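Filed under: Software, Opinion

Keep the planner where people can read it

2020-02-26

Last June the group I work in at Bramville threw out its task planner. I argued against it in the meeting, lost, and then spent most of the summer helping to do it. I have since changed my mind about some of what I said then and hardened on the rest, and I would like to write it down while the details are fresh.

The old planner was a plain thing. It kept a list of what was on the counter, a list of steps the arm could take, and rules about which step could follow which. Iraklis Gkikas wrote most of it in a few weeks and the rest of us bolted things on for two years. By the end it had 322 rules. A fair number of them existed to cancel out other rules. If you asked it to move a cup into a basin it would usually do the sensible thing, and when it didn't, you could open the log and find the line where it went wrong.

The new one is a learned policy. It takes the camera images and the joint readings and puts out short runs of arm motion, and there is no list of steps anywhere. We trained the first good version on 793 demonstrations, all of them kitchen counter work: pick this up, tip that out, put one inside the other. It handled clear plastic better than the old system ever did. The old perception code wanted a clean outline before it would commit to a grasp, and a clear cup on a gray speckled counter does not give you a clean outline. We had a whole folder of fixes for that one problem. The policy made the folder pointless, and I was glad to delete it.

So I am not going to argue that the old way was better. On the motions themselves it was worse, and everyone in the group could see it.

My complaint is about what we deleted along with it. When the rules went, so did the only written record of what the system thought it was doing. The old log said things like "cup is held, basin is clear, start place." You could disagree with that sentence. You could look at the camera image from the same moment, see that the cup was not held at all, and know that the fault was in the grasp check. The new log is a column of numbers and a video. When a run fails, we watch the video and tell each other stories about it.

I have sat through a lot of those stories. One person thinks the arm stopped short because of glare on the counter. Another thinks it is a calibration offset at the wrist. A third says we need more data with bowls near the wall. All of these may be right. The trouble is that the tool gives us no way to choose, so we choose by who is most senior or who has the most energy that afternoon, and then we collect more demonstrations, which costs a week.
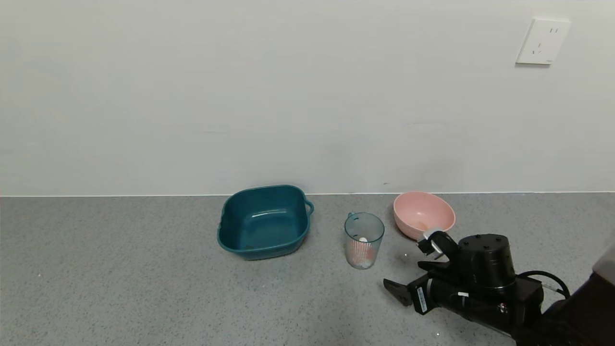 Gerasimos Koutsoukos, who ran the training work, has heard me on this subject more often than he deserves. His answer is that the sentences in the old log were a comfort and little else. The planner said "cup is held" because a gripper width was under a threshold. It did not know anything about cups. We read meaning into the words because we had picked the words. A policy that is honest about being a pile of numbers is at least not flattering us.

I think he is half right. The old log did lie to us, and often. We once lost most of a month to a step called "container empty" that only checked whether the arm had finished its tipping motion. Small items stayed in the bottom of the container and the log cheerfully said it was empty. A name on a variable is a promise by the programmer, and programmers forget their promises.

But look at how that bug got fixed. Someone read the word "empty," looked at the container, and saw that the two did not match. The mismatch was visible because there was a claim to compare against the counter. Take away the claim and the objects are still in the container, and the run still gets scored a success by whatever the scoring script happens to check. You have the same bug with fewer ways to trip over it.

What we did in the end was a compromise that neither of us loves. The policy still drives the arm. Next to it runs a small separate program that looks at the same images and writes out plain statements: what is in the gripper, what is inside what, which goal it believes is being worked on. It has no control over anything. We called it Flesby, for no good reason, and it runs at a far lower rate than the controller. It is wrong a good deal of the time.

It has still been the most useful thing I worked on last year. In its first serious test we ran 90 trials and went through the failures afterward. In 40 of the trials, Flesby and the scoring script disagreed about the result. We looked at each of those by hand. Some were Flesby's mistakes, mostly with one object standing in front of another. The rest were places where our scoring had been wrong since June, and we had been tuning the policy against it the whole time.

People building this kind of software now tend to treat readable state as a leftover from an older style of work. I hear it at meetups and I hear it from new hires. A friend who does warehouse picking at Katayama told me his team took out its last hand-written checks because they "slowed the loop." I asked how long the loop was down when they had to find a fault. He said that was a different number and they didn't track it.

I would track it. If a robot fails at something simple and it takes two days to learn why, that time belongs on the same chart as the success rate. Our own chart looked very good in the fall and we were spending half our hours guessing.

There are costs to doing it my way. Flesby has its own bugs and its own test set, and when a new object comes in somebody has to teach it the word. It doubled the size of our logs. Gerasimos points out, fairly, that if the two programs share a camera they can share a blind spot, and then they will agree with each other and both be wrong. We have seen that happen with the calibration on one of our cameras, and I don't have a fix for it beyond checking runs by hand now and then.

I would also warn against letting the reporting program creep into control. It is tempting. Once you have a line that says "gripper is empty," you want to stop the arm on it, and then you want to retry on it, and a few months later you have 322 rules again. We have turned down that request three times, once from me.

The Brumia people are starting their own move from a rule planner this spring and asked what we would do differently. I told them to keep the old state names, write a program that only reports them, and have it running before they switch the planner off. We built ours four months late. I still don't know how much of the summer's data was judged by a script that couldn't tell a full container from an empty one.

Contact | Copyright 2020 | Back to top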